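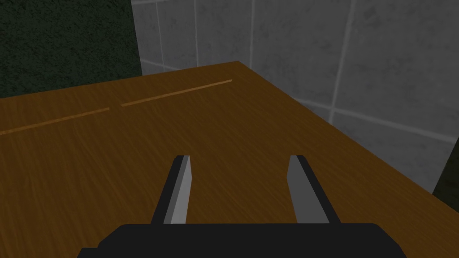 OK, a few of you asked how the Portuguese is going, so I'm doing a thread. Get a snack, I talk a lot.

Background for the new people: I started in January with zero Portuguese. I had some high school French that I mostly used for reading cheese labels. I picked Portuguese because my office in Brokwood does a lot of calls with a team in Brazil and I was tired of being the one person who missed all the jokes.

First mistake. I spent the whole first month on the alphabet and pronunciation videos. I could say "ão" beautifully. I could not say "where is the bathroom." My "pão" was gorgeous though, please believe me.

(If you don't know, pão is bread, and if you don't get the nasal sound in there it comes out as pau, which is stick, and also something else. Look it up when you're not at work.)

Second thing I did was flashcards. I made 1,573 of them. I know the number because the app shows it to me every single morning like a bill I haven't paid.

My goal was 2,000 by Thanksgiving and I'm not going to get there and I have made my peace with it. Mostly. I was adding words just to make the number go up. I know the word for "anvil." It's bigorna. I have had no use for bigorna.

So in the summer I stopped adding new cards and went back through the old ones, and I deleted any single word I couldn't picture myself saying out loud. Then I felt bad and put half of them back. Then I started writing new sentences on the ones I kept, which is what I should have done from day one.

What I mean by sentences: I don't have a card for "esquecer" (to forget) anymore. I have "esqueci a senha de novo," I forgot the password again. I say that one for real, constantly. It stuck in a day.

Same with "ficar." If you're learning Portuguese you already know about ficar. It means to stay. Also to become. Also to be located. Also to keep something. Also to kind of date someone but not really?? One flashcard was never going to hold all that. I've got a whole pile of ficar sentences now and I still get surprised by it.

Somebody asked about classes. Yes! I signed up for an online evening group through the Olovville community college, two nights a week, and it was the best thing I did all year. It was also terrifying. The first night I introduced myself and said I was forty years of height.

The group is small and everybody is bad in a different way, which is so comforting. One guy has a perfect accent and no verbs. One woman knows every verb there is and reads them out like a weather report. I have enthusiasm and hand gestures, and the gestures don't come across great on a laptop.

About paying for stuff. I tried the Zemurmont course for a while, the one with the audio lessons. It's fine! The recordings are clear and slow and I did them while washing dishes. But it's European Portuguese, and I didn't check that before I bought it, and I need Brazilian. So for a few weeks I was swallowing all my vowels and the people on my calls were very polite about it.

If you want Portugal Portuguese, it's a pretty nice course. Read the product page, is all I'm saying. It was right there on the product page.

The other one people keep messaging me about is the Rizvi grammar workbook. I have it, I like it, I have written all over it. The explanations are short and the answers are in the back, where I can cheat. The chapter on the subjunctive has a coffee ring on it, and I'd say it deserved worse.

Speaking of. The future subjunctive. Who did this. I was fine with the regular subjunctive, French had warmed me up for that one. Then you get "quando eu for" and "se você quiser" and there's a whole extra set of endings for stuff that hasn't happened yet and might not.

The thing is, it's everywhere. It isn't fancy at all. People say "se der" (if it works out) about lunch. So I learned it the lazy way, as little chunks: se der, se puder, quando chegar, se quiser. I can't fill out the chart for you but I can say those four without thinking, and that covers a shocking amount of my week.

Listening is still my worst skill, by a mile. I can read a news story pretty OK. Then a real person talks to me and it's like somebody put the news story in a blender.

Things I've tried for listening. Podcasts for learners: good, a little sleepy. Soap operas: amazing, everyone shouts and then repeats what they shouted, so you get two chances. Music: I love it, but I now know many ways to say I miss you and none to say the printer is jammed.

What helped most was taking one tiny clip, like half a minute, and playing it over and over until I could write down every word. It's boring. I did it with my lunch. But after a few weeks I noticed I was hearing "cê" where they write "você," and "tá" for "está," and suddenly a bunch of stuff I thought was too fast was just shorter than what I was waiting for.

Also, subtitles in Portuguese, not in English. I fought this one for months. If there's English on the screen I read the English, I have no willpower at all. And with dubbed shows the subtitles often don't match what they're saying, so go for something made in Brazil in the first place if you can.

Speaking! I talk to myself. In the car, in the shower, to the dog. I narrate. "Now I'm going to look for my keys. Where are my keys. I don't have my keys." When I hit a word I don't know I say it in English and keep moving, and look it up later if I remember. I usually don't remember. If the same word bugs me three days in a row it gets a card.

I also write in a notebook at night, 300 words when I'm feeling good and one sad line when I'm not. A lot of it is about what I ate. My food vocabulary is out of control.

Where am I now? On our call this morning (it's 11/16/20, writing that down for future me) somebody made a joke about a meeting that could've been an audio message, and I laughed at the same time as everybody else. Same time! Not the little delay laugh where you watch the other faces first. I had to mute myself for a second.

Then they asked me a question and I answered in French. So, you know. Working on it.

A few quick answers before I make dinner. No, I don't think you need to be "good at languages," I got a C in French. Yes, Spanish speakers in my class go much faster than me, and yes, I'm jealous, but they also get stuck on words that look the same and aren't. "Esquisito" gets every one of them, it's delicious in Spanish and weird in Portuguese. (It's spelled esquisito in Portuguese and exquisito in Spanish, before somebody corrects me.)

No, I don't do a streak anymore. I had a long one, I lost it over a dead phone battery, and I was in a bad mood for a whole weekend about an owl-sized amount of nothing. Now I do what I can and take Sundays off.

Next up is getting through the rest of the Rizvi book and finding someone to practice phone calls with, no video, because that's the part that scares me most. If you're learning too and want to be awkward on the phone together, my messages are open. Evenings are best, except class nights.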